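Robot Learning Practical
Week 5 handout: Collecting demonstrations
Course leader: Seraina Sutter

Before the session
Read sections 2 and 3 of the Tudden manual and bring your group's task sheet. Groups without a signed task sheet can't book an arm. Booking opens on Wednesday at noon.

What counts as a demonstration
One demonstration is one complete attempt at the task, from the start pose to the release, with the wrist camera and joint readings recorded together. If the arm stops halfway, the recording is kept but marked as failed. Don't delete failed attempts. We use them in week 7, when we look at how much a policy suffers from mixed data.

How many
Last year's set for the bin task came to 978 usable demonstrations out of 2000 recorded. Most of the losses had dull causes: the wrong start pose, a hand in view, a label left blank. Each group this year records 14 sessions, and the label sheet is filled in during the session, not afterwards.

Varying the start
A policy trained on one starting position learns that position and little else. Jirnusmont, the example we looked at in the lecture, did well on its own bench and badly when the object was moved a hand's width. We therefore divide the work surface with tape and draw the start cell from a list. The object goes anywhere inside the cell – don't centre it. Turn it by a different amount each time.

Leave the tape where it is for the whole of your set. If a strip lifts, press it back down on the same line and write a note in the log. The bin stays in one place as well, unless your task sheet says otherwise.
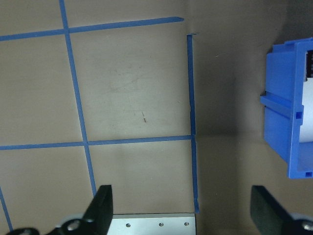 Figure 2. Wrist camera view of the taped surface, with the gripper open and the blue bin to the right.

Lighting
Check the wrist view before you record. In Figure 2 the surface is darker to the right of the narrow vertical strip, next to the bin. Shadows like this are allowed, but record the state of the lamps in the log so that we can sort by it later.

Handing in
Copy the recordings to the Eberhard drive, in the folder with your group's name. Label sheets go in the same folder as plain text. Stumness, the checking script, reports missing frames and blank labels – run it before you hand in and fix what it lists.

For next week
Write half a page on which cells your group found hardest, and why.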